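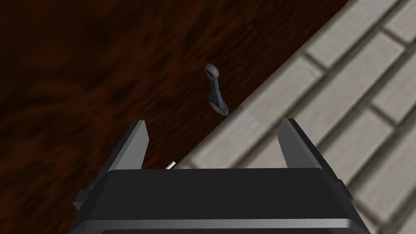 The robotics club at Clestberg College enters the Skiline student contest in June with a team of 21, most of them in their first year. Its coordinator spoke to the college newsletter about the months of preparation.

All of the practice so far has taken place in simulation. "Students learn to plan a grasp before they are given any hardware," the coordinator said. "A failed attempt costs them a minute, and they can go back through the record to see where the approach went wrong."

The team has logged 1,424 attempts since the autumn, of which 1,289 were judged fit for training its control program. The remainder were set aside by the students themselves, under rules they wrote. "They were stricter than I would have been," the coordinator said.

Small objects lying at an angle remain the hardest task. Members meet at 4 p.m. in the Sumus Building, and new applicants are asked to attend two sessions before joining.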